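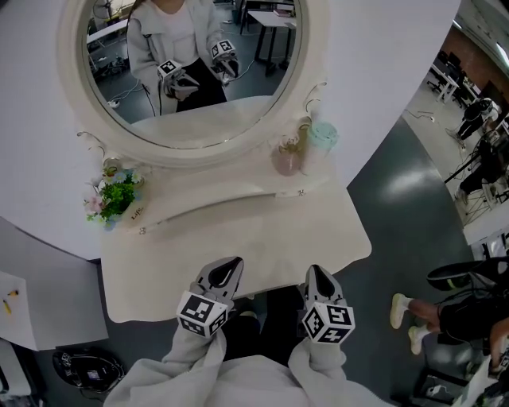
Jul 28, 2022. Equipment plan for the second half of the year, first pass. Wrote this up after going over the list with Amândio Rebelo, who needs something he can put numbers against by the end of the quarter. The main question is how many more pairs of hand-held grippers to buy, and what has to come with them. I started from the vanity station, as it is the best guide we have to what a full station takes: one person, two grippers, a marker cube on each, and enough clear tabletop in front of the mirror to reach across. The furniture is the cheap part. The grippers and everything that hangs off them are where the money goes.

Current position: we have 9 usable grippers. That is four pairs and one left over, and the odd one has been doing duty as a spare for everybody. I would like to stop counting it as equipment and call it what it is, a parts donor.

Request is for 4 new pairs, with cubes. Bosumel quoted 1,228 per pair, cubes printed and fitted, chargers not included. Frade came in lower per pair but wants us to print and mount the cubes ourselves. We did that in April with the last batch and two of the cubes went on a few degrees out. Finding that took most of an afternoon and redoing the calibration took longer. I don't want to do it again to save a little on the unit price. Amândio pointed out that we now have a proper jig, which we didn't in April, so it would go better. Fair, but it is still my time or his.

Leaning to Bosumel. Need to ask them:
– whether the jaw pads can be bought separately and at what price
– lead time if we order two pairs now and two later
– whether the price holds if the order is split
– what the warranty says about drops

The last one matters. Most of our damage is drops, and most drops happen when someone puts a gripper down at the edge of a table between takes. A pair of cradles per station would fix that. Pillar makes a bench cradle that would fit with a bit of foam. I have put down 700 for cradles, foam and clamps across all the stations. If it comes in under, the rest goes to pads.

Jaw pads: these are wearing faster than I planned for. Glassy and glazed things are hardest on them, along with anything that has a tight lid. I had budgeted one change of pads per gripper per year and that is too low. Put it at two and see. 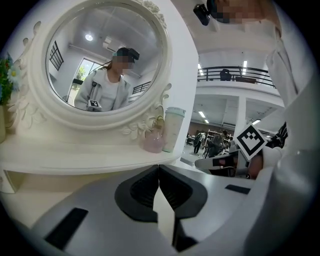
Head-mounted cameras are the second big line. Every new pair of grippers needs a headset to go with it or it just sits in the case. I had left this out of the first version and Amândio caught it. We are all right for the stations running now, but there is nothing in reserve, and when a strap or a cable goes the whole station stops. So the request should read pairs plus headsets, never pairs alone. Delavel has the same model we use now. I have asked for a quote and have not heard back. If they have dropped the model we need to know before anything else is ordered, as mixing two kinds would mean two sets of calibration files and two sets of mounts.

Cables and power. Cheap, always forgotten. We lose time every week looking for a charger that someone has moved to another station. Proposal: one labeled power strip and one labeled set of chargers per station, fixed down, and a small box of spares in the cabinet. I will do the labels. Floor cable covers for the places where leads cross a walkway. Buy by the length and cut to fit.

Storage for takes. Not in this request. It is a separate budget and Amândio is handling it, but I note that four more pairs will nearly double what we bring in, and the drives are already slow to clear at the end of the day. He knows.

Props and furniture. I am keeping this small. The household pieces we have are good for a while longer and we can change the layout before we need to change the objects. What I would like is more variety in the small items: jars and tumblers with different lids, a few more bottles, some things that are awkward to hold. Second-hand is fine. Keep receipts. A mirror station is useful and one is enough for now. If we add another surface, it should be a deeper one, kitchen counter depth, so people don't have to stand so close.

Order I would buy in if the money comes in parts:
1. Cradles and clamps (stops us losing what we already own)
2. Jaw pads
3. Two pairs of grippers with two headsets
4. The other two pairs with headsets
5. Power strips and cable covers, though these could be squeezed in anywhere

Amândio would swap 2 and 3. His point is that a new pair earns its keep from the first day and pads can be bought out of the monthly money. I said the monthly money is already spoken for through the fall. We left it open.

Leasing came up again. Frade offers it on a twelve-month term. I worked it through on the back of the quote and it only makes sense if we expect to change gripper design within the year. We might. The current jaws are fine for most objects, but thin flat things off a tabletop are slow work, and if the design changes we will want all the pairs to match. Will ask Frade whether a lease can be swapped to a new model partway through and what they charge for it. If they say yes in writing I would look at it again for the second two pairs only.

To do:
– chase Delavel for the headset quote
– send the four questions to Bosumel
– count the jaw pads in the cabinet, the sheet is out of date
– measure the tables for cradles, including the curved front on the vanity, where a straight clamp may not sit right
– Amândio to check whether the cradle money can come out of repairs

Draft goes to him once the Delavel price is in.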